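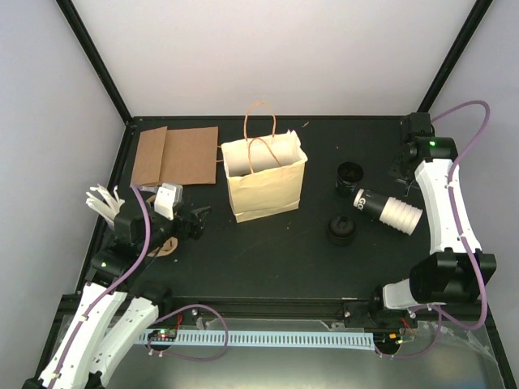 A cream paper carrier bag with twisted-paper handles, next to a folded brown kraft bag.

Paper carrier bag

A paper carrier bag is a bag made of paper, usually kraft, with a handle or two so you can carry your shopping home in it. I've been adding to this entry on the Curkar household pages since February, and I'm still finding things I want to put in, so bear with me!

Name
Most people I know just say "paper bag", but that covers the little flat ones for sweets and mushrooms as well, so I've stuck with "carrier" for anything that has handles. The word kraft comes from the German for strength, and it's the name of the pulping process as well as the paper you get out of it (brown if it's left alone, paler if it's been bleached).

Handles
Twisted-paper handles are the ones I like best. They're paper wound tightly into a cord, bent into a loop and glued down, often under a paper patch just inside the top edge. You also get flat handles, which are a folded strip of paper -- cheaper, and they dig into your fingers less than you'd expect -- and then ribbon or cotton rope on the posh ones. Kania, the gift shop near me, changed from flat to twisted and I've kept every bag since.

Base and sides
A bag that stands up by itself nearly always has a block bottom, folded into a rectangle and glued. The creased panels down the sides are called gussets, and they're what lets the whole thing go flat again. If you're folding one up, push the gussets in first, then bring the base up against the front. Do it the other way round and you'll get a nasty diagonal crease that never comes out (I've got a drawer full of those).

Storing and reusing
Flat is best, somewhere dry. My neighbour Myroslav Bondarchuk keeps his inside one another, standing up, and says it's quicker -- it also takes up half his cupboard. Crumpled tops can be smoothed with a cool iron under a tea towel, though I wouldn't try it on anything with a shiny coating. I got up to 3 months out of one Saengthong bag by only using it for bread.

Recycling
Plain paper bags can generally go in with the paper and card, handles included if they're paper too. Take off rope and ribbon first. Greasy or food-stained ones are best kept out.

See also: Gusset; Kraft paper; String bag; Wrapping paper

Last edited 25/12/2022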